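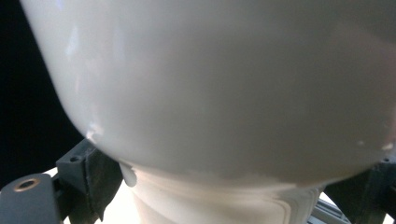 Handling rules for glazed and fragile items – what does your site actually write down?

Forum: Automation in practice > Standards and procedures

mbouazza
I've been asked to rewrite our handling rules for fragile items and I'd like to see what other people have before I commit anything to paper. We do hand-held gripper work on household goods, mostly ceramics at the moment, footed bowls and the like. The picture at the top is the grip I want to write the rule around: fingers either side of the foot, tops of the fingers up against the underside of the bowl.

Our current document is 16 pages and most of it is about the charging cabinet. The part on fragile items says "take care". I'd like to replace that with something a new operator can follow on day one.

Draft so far:

1. Look the item over before the first grasp and write down any marks.
2. Grip at the foot or neck if the piece has one. No rim grasps on anything glazed.
3. Close slowly until both fingers touch, then stop squeezing.
4. Lift no more than a hand's width over a padded surface.
5. Wipe the finger faces at the start of each session.

What's missing?

Y_Fahmy
Rule 2 is too strong. If you ban rim grasps you end up with a record of people only ever picking up bowls one way, and the people downstream will want the rim. At Drusismont we allow rim grasps on anything with a wall thicker than the gauge we keep on the bench. Thinner than that, foot only.

Rule 1 I agree with completely. On your bowl there are two small white marks low on the right side. Could be chips, could be glaze. If it isn't on the sheet before you start, you'll be arguing about it in January.

mbouazza
Good point about the marks. There's also a bead on the left where the bowl meets the foot, like a drip. I'd want that on the sheet as well. A finger closing on a lump that size doesn't sit the way it does on a smooth curve.

r.gaber
I'd go further and say a bead or drip in the contact area means you rotate the piece until the finger lands somewhere clean. We have that as a written rule and it takes a few seconds.

Also, your left finger looks scuffed on the face. Do you have a replacement limit? Ours is wear you can feel with a fingernail. Before that it was session count and we were throwing out perfectly good fingers.

mbouazza
No limit at all right now. Fingernail test is going in.

Léonie P
Sorry, but I don't agree with "stop squeezing" in rule 3. It means different things to different hands. I went through 503 grasp records at Sasutholm last winter and the slips were nearly all operators who thought they had stopped at contact and hadn't got there on one side. With a shape like that, where the bowl swells out over the foot, you can have one finger bearing and the other one just near. I'd write it as two steps: close to contact, then a small test lift, and set it back down if it turns.

Y_Fahmy
The test lift is fine for training but it doubles the contact on every piece. I wouldn't make it mandatory for people who've been signed off.

Léonie P
I would. The signed-off people were most of my slips.

Marwa Salem
I look after the paperwork side at Nosteo so I'll stick to that. Two things.

Put a number and a colour on every item and refer to those in the sheet. "White bowl" is no use when you have a shelf of them. Ours are on a small tag that comes off for the session and goes back on afterward.

Second, keep the rules to one page. We had 16 rules at one point and when I asked people to recite them the best anyone managed was seven. The rest went into a separate reference that lives in the binder.

r.gaber
Agree on one page. I'd add lighting to it. White glaze against a bright background is hard work, and half our rejected clips at Erraji were blown-out patches right beside the fingers, exactly where you want to see contact. Our rule is no lamp or window behind the item at finger height.

mbouazza
I have some of that in mine, bright gaps between the foot and the fingers. I'll move the lamp.

Revised version, taking in most of the above:

1. Record item number, marks, chips and drips before the first grasp.
2. Foot or neck grip by default. Rim grasp only if the wall passes the gauge.
3. Keep fingers off drips and beads. Rotate the piece if needed.
4. Close to contact on both sides, test lift, set down if it turns.
5. Padded surface, hand's width maximum.
6. Wipe finger faces, check wear with a fingernail, replace if you can feel it.
7. No light source behind the item at finger height.

Youssra, I've gone with Léonie on the test lift for now, signed off or not. I'll look at it again once we have a few months of sheets.

Y_Fahmy
Fair enough. I still think you'll drop it. Can you post what gauge you end up using? Ours is just a slotted bit of acrylic and I'd like something better.

Marwa Salem
Put a revision letter on it before you print.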